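Home | About | Archive | Recipes | Contact

Clearing the White Table

1/24/08

The table by the wall has been the dumping spot since we moved to Wiltden. Mail went on it, keys, batteries, the dog's brush, a box of screws from the Pruser shelves I never finished putting up. Last night I took everything off and wiped it down with dish soap and a rag.

I sorted as I went. Mail older than two months went in the recycling bag. I found a water bill for $118 that I had already paid and one from the dentist for $219 that I had not. The screws went to the garage. The batteries I tested one at a time in a flashlight, and almost all of them were dead.

Two things were allowed back on the table. One is the brown wicker basket, which stays at the back by the corner and takes the odds and ends. The other is the green plastic tray. I got it at the hardware store on Mendoza Street to put under seedlings and then never started any seedlings. It has a low rim and rounded corners, so it wipes out easily. Keys, wallet and phone go in it when I come in the door. At bedtime it's supposed to be empty except for the keys.

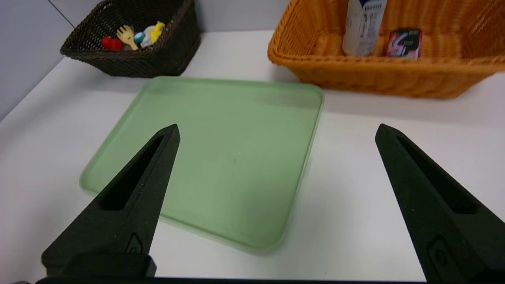
Jong-dae Na wrote back that a tray only works if it's small, and that his own filled up with receipts inside a week until he switched to a saucer. He may be right. Mine is big for what it has to hold. I looked at smaller ones in the Prandbridge catalog but I don't want to buy another tray to replace one I already have, so I'll leave it and see.

I also need somewhere for stamps and envelopes. They were in the pile and now they're in a shoebox on top of the refrigerator. If I still haven't found a drawer for them by March I'll label the shoebox and leave it up there.

The hall closet is next. I opened it this morning, looked at the coats, and shut it again.

Recent posts
Shelves, Part One
What I Keep in the Garage
Cleaning the Oven Without Spray
Soup From the Freezer
Old Phone Chargers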